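Ticket 1734
Site: Pometti, back workroom
Category: Lighting / linen sorting
Priority: low, bumped to medium
Opened Nov 24, 2020
Status: open, waiting on part

Problem as reported
Long tube in the workroom flickers when first switched on, then buzzes. Settles after a few minutes, then does it again mid arvo. Staff sorting the printed fabric can't match black print to black print under it, pieces going in the wrong stack. Two returns from Mellero already, both the big flower print put in with the small one.

Log

1. Switched off at wall, left ten minutes, back on. Flickered, then fine. No change really.

2. Checked whether the pendants do it too. They're on a seperate switch. No flicker, no buzz. So not the whole room.

3. Took the tube out, wiped the pins, reseated it. Bit of grime on one end. Buzz gone for the rest of that shift, back next morning. Tube is marked as in since May so shouldn't be worn out yet.

4. Swapped with the tube from the store room. Same flicker with the good tube. Old tube in the store room fitting runs fine. So it's the fitting or the wiring, tube is OK. Put both back where they came from.

5. Someone asked if the pipes next to the fitting could be rattling and that's the buzz. Held a hand on them with the light on, nothing. Light off, buzz stops. It's the fitting.

6. Tried sorting by the window insted. Colour is better there, you can tell the prints apart straight away, but no good once it gets dark, and the trolley blocks the walkway. Potgieter order is 3,000 pieces so we can't do the lot at the window.

Photo attached to ticket below, tube was on and behaving itself at this point. Typical.

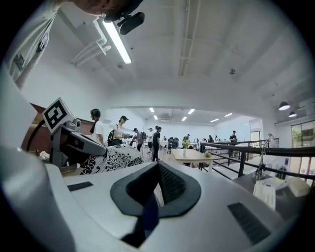

Workroom, tube light on, black and white floral piece, window at right.

7. Print on the floral comes up clear enough when the tube is steady. Complaint is only when it's flickering or in the minute after. Told the arvo crew to stop sorting when it starts and fold plain stuff till it settles. Not a fix.

8. Split the Potgieter job. First 1,000 done mornings only, big flower and small flower kept on different shelves with a card on each. No mix ups so far in that lot.

9. Rang Stistutance re the fitting. They want the model off the label. Label is on the top side against the ceiling, can't read it from the ladder. Will need the cover off, and that's for the sparky, we're not touching it.

10. Sparky booked. Asked him to bring a replacement ballast on spec, and to look at the switch while he's here becuase it feels loose. Switch might be a seperate ticket, leave it on this one for now.

Workaround till then
- tube off, pendants on, for folding
- anything printed gets sorted in the morning at the window end
- trolley goes back against the wall after, not left in the walkway
- if it buzzes, switch off and write the time on the sheet by the door

Still to do
Model number off label. Reply to Mellero about the two returns. Check remaining stack of the small flower print, could be a few big ones in there from before step 8.

Leave ticket open.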